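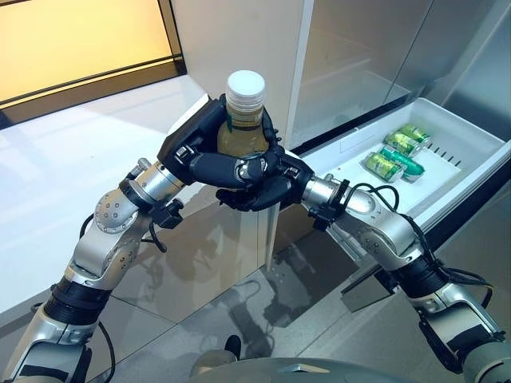 7. Fallos de agarre y pérdida de carga

Esta sección se aplica a los robots de dos brazos Fivia con manos articuladas, software de manipulación Korkska instalado y tarea de reposición de bebidas activada. Antes de seguir, compruebe que ha completado la calibración de muñecas de la sección 4. Si el robot ha sufrido un golpe en un brazo, vaya directamente a la sección 9.

7.1 Qué ocurre cuando se pierde el agarre

El código de aviso G-14 aparece cuando la fuerza medida en los dedos cae de golpe y el controlador no ha ordenado abrir la mano. El robot detiene los dos brazos y mantiene la última posición. No vuelve a la posición de reposo por sí solo.

Las causas más frecuentes son estas:

Envase mojado por condensación al salir del frigorífico.
Dedos de la segunda mano apoyados sobre los de la primera y no sobre el envase. El sensor registra fuerza, pero la botella no está sujeta por ese lado.
Botella girada durante el traspaso de una mano a otra. El líquido se desplaza y el centro de gravedad deja de coincidir con el que calculó el programa.
Perfil de envase equivocado. Una botella de plástico cogida con el perfil «lata» se deforma y resbala.

PRECAUCIÓN: No intente quitarle el envase de la mano a un robot detenido por G-14 sin pulsar antes la parada de emergencia. Los dedos conservan el par y pueden cerrarse al perder el contacto.

7.2 Retirar el envase y rearmar

1. Pulse la parada de emergencia. Espere a que el indicador del pecho quede fijo.
2. Colóquese a un lado del robot, nunca entre los brazos y el frigorífico.
3. Sujete el envase con una mano por la base.
4. Con la otra mano, active la liberación manual de dedos de la muñeca que soporta la carga. Si intervienen las dos manos, libere primero la que esté debajo.
5. Retire el envase y compruebe que el tapón sigue cerrado.
6. Seque los dedos y la palma con un paño sin pelusa. No use disolventes.
7. Si hay líquido en el suelo, séquelo antes de rearmar. La base puede patinar sobre baldosa mojada.
8. Desbloquee la parada de emergencia y elija «Rearme guiado» en el menú de mantenimiento.
9. Espere a que los brazos lleguen a reposo. El movimiento se hace a velocidad reducida.

NOTA: Si hay un cajón abierto, déjelo como está hasta terminar el rearme. El robot conserva su posición en el mapa y puede chocar con él si alguien lo mueve antes.

7.3 Comprobar el agarre después de un fallo

Haga esta prueba con una botella cerrada de 355 ml y no con el producto que provocó el aviso.

1. Seleccione «Prueba de agarre» y el perfil «botella plástico».
2. Ponga la botella de pie en la encimera, dentro de la zona marcada.
3. Deje que el robot la levante y la sostenga en vertical.
4. Pulse «Inclinar». El robot lleva la botella a la horizontal.

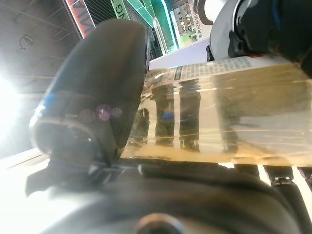
5. Con la botella tumbada, revise la imagen de la cámara de muñeca. El líquido debe quedar repartido a lo largo del envase y el dedo no debe hundir la pared de plástico.
6. Anote la fuerza que muestra la pantalla. Repita la prueba con la otra mano y compare los dos valores.
7. Si la diferencia supera el límite indicado en la hoja de calibración, repita la sección 4.

Una luz intensa en un lado de la imagen puede impedir que el software localice el borde del envase. En locales con escaparate o rótulos luminosos, gire la base hasta que la zona sobreexpuesta desaparezca o baje la exposición en «Cámara > Muñeca».

PRECAUCIÓN: No haga la prueba con botellas de más de 700 ml. La inclinación con carga mayor puede activar la protección del actuador de muñeca y soltar el envase.

7.4 Cables y muñecas

Un cable enganchado produce los mismos síntomas que un envase resbaladizo. Con el robot en parada de emergencia, siga con la mano cada cable desde la muñeca hasta la base del brazo. Debe formar una curva libre, sin tirantez y sin tocar las articulaciones. Cambie los cables que tengan la cubierta marcada.

Las almohadillas de los dedos se sustituyen cada 2.000 ciclos de agarre. Use el juego de recambio Wojcik. Las de otro grosor falsean la lectura de fuerza.

7.5 Cuándo avisar al servicio técnico

Deje el robot fuera de servicio si G-14 aparece de nuevo tras cambiar las almohadillas, si un dedo no vuelve a su posición o si ha entrado líquido en una articulación. Envíe el registro de fallos al centro de Zundinthorpe, a la atención de Crisanto Lumanlan, e indique el perfil de envase y la mano afectada. No borre el registro hasta recibir respuesta.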